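Raquel Coelho has folded a lot of shorts this year. Since February she has been testing the Triltberg, a two-armed tabletop kit from Boluron, and she gets excited the minute you ask about it.

"I wanted something a small thrift shop could put on a table and use," she says. "Two arms, a rail between them, grippers on the ends. I had it bolted together before lunch!"
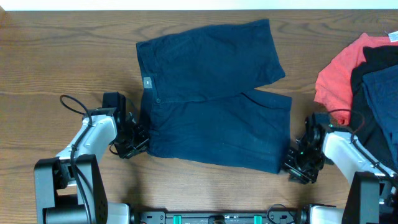
Both arms on a pair of navy shorts, with more clothes stacked at the table's edge.

Her test pile holds 216 garments, most of them bought secondhand, and she has logged 2752 folds so far. T-shirts were easy. What she really wanted to talk about was denim.

"Denim fights back," she says, laughing. "It's thick, it's stiff at the seams, and if the fingers close on too much of it you get a big knot where you wanted a nice flat edge."
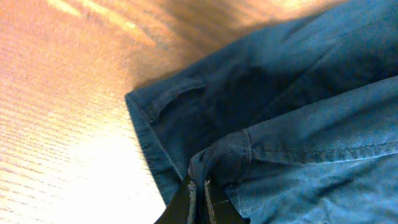 She got past the worst of it by slowing the grip down and letting the wrist cameras have a longer look before each pinch. It's one setting in the software (she found it on page 200 of the manual, which she thinks is a silly place for it), and her jeans scores went up that same afternoon.

Pockets are her other favorite subject. Flaps, tabs and buttons all give the fingers something to snag on, and she'd love to see Boluron add a mode for work clothes.
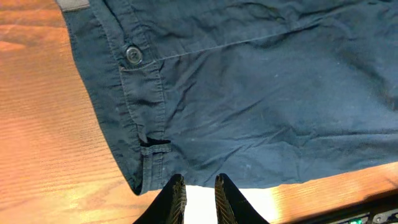

Gripper fingers at the hem of a navy garment with a buttoned flap pocket.

Would she keep it? "Oh, yes. I'm still faster by hand, and I'd want better cable clips. But I can watch it work for an hour and not get bored." She has sent her notes to Florêncio Correia at Boluron, and cargo pants are next on her list.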